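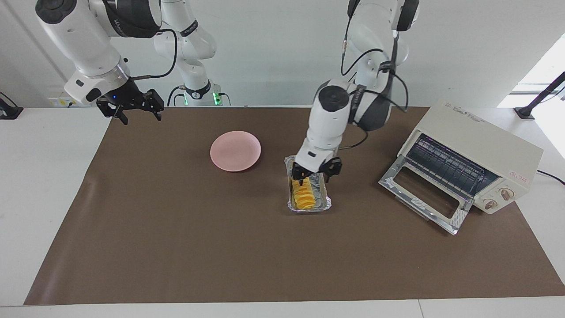 Foil tray and toaster oven on a brown mat.

Section 3: Setting Up the Wedus Swing Sensor

02/11/2024 – Neltaswood Support Desk
2 min read

The Wedus clips to the butt end of a golf grip and records club path, tempo and face angle. Complete the steps in order. The sensor must be fitted before it is paired.

3.1 Fitting the sensor

1. Wipe the grip cap clean and let it dry.
2. Push the rubber sleeve over the end of the grip until the inner lip meets the cap.
3. Seat the sensor in the sleeve with the arrow pointing in the same direction as the clubface.
4. Twist the sensor clockwise until it clicks.

Note: Oversize and arm-lock putter grips need the wide sleeve, sold separately.

CAUTION: Do not swing the club if the sensor moves in the sleeve. A loose sensor can leave the club at speed.

3.2 Pairing

1. Open the Nalex app and select Add Device.
2. Hold the sensor button for two seconds. The light flashes blue.
3. Select the sensor in the list. The light turns solid green.

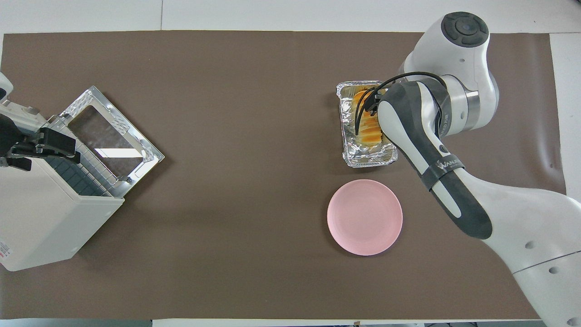 If the light goes back to flashing blue, the phone has dropped the connection. Close the app, move the phone within three feet of the club and repeat the steps in 3.2. A phone that is already paired with a launch monitor may need that link turned off first.

3.3 Calibrating

1. Select the club in the app and enter its length.
2. Set the club behind a ball in your normal address position.
3. Hold still until the phone beeps.
4. Make 21 full swings at normal speed. Practice swings count – chips and putts do not.
5. Select Save Profile.

Note: Each club has its own profile. Calibrate again after a grip change, a shaft change or a loft adjustment.

3.4 Handedness

The default is right-handed. To change it, go to Settings > Player > Stance before calibrating. Changing the stance later erases all saved profiles.

CAUTION: Remove the sensor before putting the club in a travel bag. Pressure on the button will drain the battery.

Related articles
Reading your tempo chart
Charging and battery care
Using Wedus with the Noiphan practice net
Sleeve sizes by grip type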